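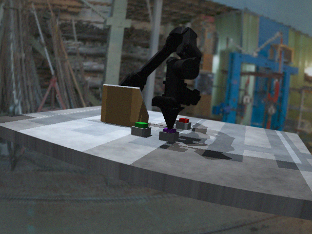

Fig. 3. Sorting exercise in the simulator, arm above the purple block.

Section 2: Before you trust it with the washing-up

The Wurkstead trainer lets you rehearse small chores on screen, where breakages are cheap. Moving a block is a modest ambition. Start there anyway.

1. Open the exercise and wait for the table to load.
2. Select the purple block as the target.
3. Set the lift speed to its lowest value and press Run.
4. Repeat with the green block, then the red.
5. Save the log before closing. The trainer will not ask twice.

Note: Allow some 900 practice runs before changing the layout. A child of three needs fewer, but cannot be left on overnight.

Note: Error 1443 means the arm has lost its target. Select the block again and be patient with it.

Caution: A good score here says little about your kitchen. Blocks keep their shape and stay where they are put. Socks do neither, and the laundry exercise promised for August is still in testing. Keep your peg bag.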